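Videck Publishes Bench Practice Guide for Tabletop Manipulation Trials

Guide sets out common rules for workspace marking, gripper clearance, cable routing and trial records

BEKCOMBE, Jan 17, 2021 - Videck, a test and measurement firm serving makers and users of small robot arms, today released the first edition of its Bench Practice Guide for Tabletop Manipulation Trials. The guide covers single-arm work with light household and packaging items on a fixed table. It is meant for test labs, integrators and research groups that need to compare results taken on different benches.

The guide was drafted with engineers from Ilmont, which builds end-of-arm tooling, and from the Gavrilă test laboratory. A draft was circulated in November. Comments from that round led to changes in the sections on start positions and on stopping a trial.

"Two labs can run the same pick-and-place task with the same arm and report success rates that have very little to do with each other," said Carmela Lozano, head of test methods at Videck. "Most of the gap comes from things that were never written down, such as where the object started, how far open the fingers were, and who decided that a grasp had failed."

The first edition has 29 clauses, grouped into 6 sections: workspace, objects, tooling, motion limits, trial conduct and records. Clauses using the word "shall" are required for a lab that wishes to state that its results follow the guide. Clauses using "should" are advisory.

The workspace section calls for a matte, light-colored table surface and a plain background. Reference positions shall be marked with flat tape that does not change the height of an object placed on it. Where more than one tape color is used, the meaning of each color shall be written in the bench record before the first trial. Lighting shall be even enough that shadows from the arm do not hide the object from the operator or from any fixed camera.
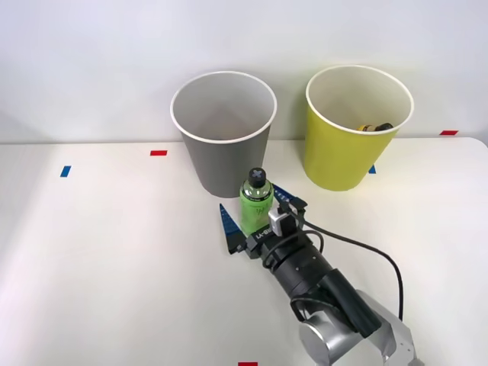

Clearance rules apply from the moment the fingers pass on either side of an object. At that point the arm shall move at the reduced speed set in the bench record, and the fingers shall stay open until the approach is complete. Contact with the object before the close command is logged as a touch, even if the grasp that follows is good. Contact with any other item on the table is logged separately.

Cables running to the gripper, or to a device mounted on it, shall have enough slack for the full range of wrist motion used in the task. They shall not drag across marked start positions. The guide asks labs to check this by running the complete path once at low speed with no objects in place, and to repeat the check whenever tooling is changed.

Open containers, including paper cups, are treated as a separate object class. The contents of each container shall be recorded at the start and end of every trial. A container that tips or leaves its start position counts as a disturbance. Bottles shall be listed with cap condition, fill state and any surface markings that could affect detection.

Videck based its advisory limits on a review of 1,194 trials run by the drafting group. The guide recommends a minimum of 100 trials per task before a success rate is quoted. Labs reporting fewer trials should give the raw counts in place of a percentage.

"We kept the record sheet to one page on purpose," said Asnakech Tufa, who led the trial work at Gavrilă. "An operator has to fill it in between runs, with one hand near the stop button. If it takes longer than the reset, it will be skipped."

The guide does not replace a risk assessment or any safety standard that applies to the robot or the site. It does not cover mobile bases, two-arm tasks, or work in which a person hands an object to the robot.

Availability

The Bench Practice Guide, first edition, is available from Videck at no charge, together with the blank record sheet and a checklist for bench setup. Comments on the text may be sent to the Videck test methods group. Clause numbers will be kept unchanged in later editions so that existing bench records remain valid.

About Videck

Videck develops test methods, fixtures and reporting tools for small robot arms and grippers. The company is based in Bekcombe.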